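Section 8. Floor care: herringbone and chevron floors

Applies to the Lurnell flat mop, standard and long pole. Read Section 2 (Assembling the pole) first if the mop is still in its carton.

8.1 What you need

Flat mop with pad fitted
One spare pad
Soft broom or vacuum with the brush bar switched off
Bucket, lukewarm water
Maurya floor concentrate, or another pH-neutral cleaner the flooring supplier allows
Dry microfibre cloth

CAUTION: Do not use a steam mop on any plank floor unless the flooring supplier has agreed to it in writing. Vinegar, bleach and abrasive creams will dull a gloss finish and the damage can't be polished out.

8.2 Clearing and checking the floor

1. Pick up bags, papers and anything else small enough to be pushed along by the mop head.
2. Move light furniture off the area. Leave washers, dryers and beds where they are and mop up to them.
3. Open the curtains or turn on the ceiling light. Dust and streaks show best when you look along the floor toward the light.
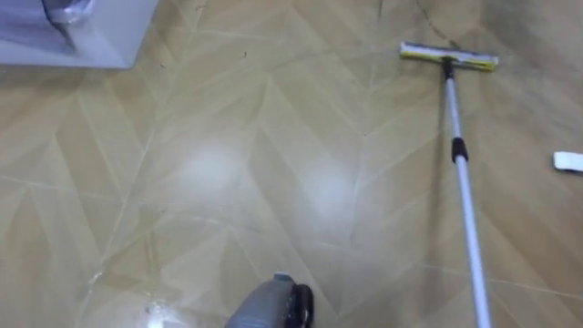 Dry grit does more harm to a glossy floor than foot traffic. It gets under the pad and scratches in long arcs, and the scratches stand out because they cross the pattern. Sweep or vacuum along the planks first, then turn and go the other way so that both arms of the V are covered. Stray scraps, like the small white one lying by the mop pole, should come up by hand before you start, and so should any dark specks the broom leaves behind. If you find a thin dark line, run a fingernail gently across it. A mark that lifts is dirt and can be treated as in 8.4. A line you can feel as a ridge or a gap may be a crack or an open joint, and should be kept dry until it has been looked at.

8.3 Mopping

1. Add 8 mL of concentrate to each litre of water. More than this leaves a film.
2. Soak the pad, then wring it until it stops dripping.
3. Press the pad onto the head, working from the centre out to the corners.
4. Set the pole so the top comes level with your chin. Tighten the collar by hand only.
5. Start at the wall farthest from the door.
6. Work in a figure eight, moving backward. Keep the same edge of the head leading so the grit stays on one side of the pad.
7. Rinse the pad when it looks grey.
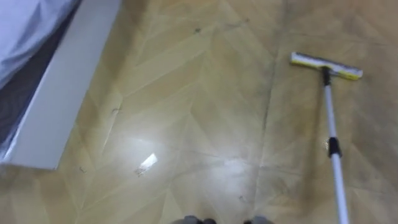 8. Overlap each pass by a third of the head width.
9. At beds and cabinets, turn the head parallel to the edge and draw it along the base once. Do not push water underneath.
10. Buff with the dry cloth while the floor is still slightly damp. On high-gloss floors this step makes most of the difference.

NOTE: The floor should dry within a few minutes. If it stays wet longer than that, the pad is too full.

8.4 Joints, seams and grout lines

Grime settles in joints and a flat pad tends to ride over it. Treat these separately, before the final pass.

1. Dampen a corner of the cloth with the diluted cleaner.
2. Lay it over the joint and hold it there for a minute.
3. Wipe along the joint, never across it.
4. Dry straight away.
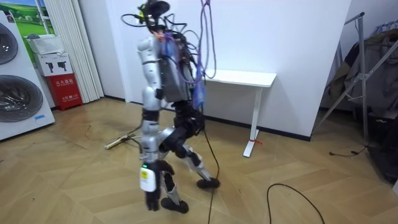

For tile with grout, a soft nylon brush may be used in place of the cloth. Do not use the brush on timber or laminate. Grey haze that comes back within a day is usually cleaner residue, and two passes with plain water will clear it.

8.5 Looking after the pad and pole

Wash pads at 40 degrees without fabric softener. Air dry. Replace a pad when the edging frays or the face has gone flat. Wipe the pole and the centre joint dry and hang the mop with the head off the floor. A pad left face down overnight can mark a gloss finish.

Replacement pads are part no. 409. The long pole is part no. 1651.
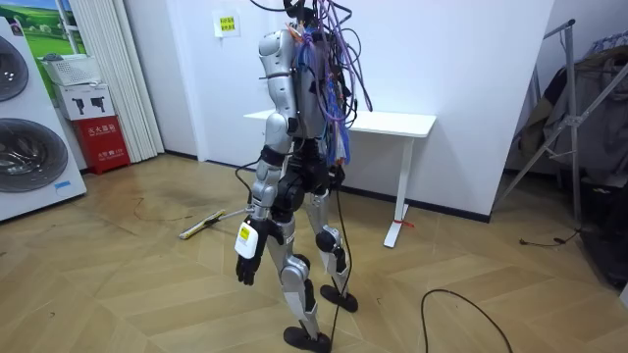
Can the same pad be used in the laundry and the bedroom?
Use a separate pad for each. Lint and spilled detergent from a laundry floor stay in the fibres after rinsing and will streak the next floor you mop. Mark the spare on the back with a laundry pen.

8.6 How often

Bedrooms and living areas: sweep every second day, mop weekly.
Laundries and entries: sweep daily, mop twice a week.
Full buff with dry cloth: monthly, or when the shine looks patchy.

Section revised in March by Jocelyn Hiebert. Corrections to Girish Joshi, Lurnell product support.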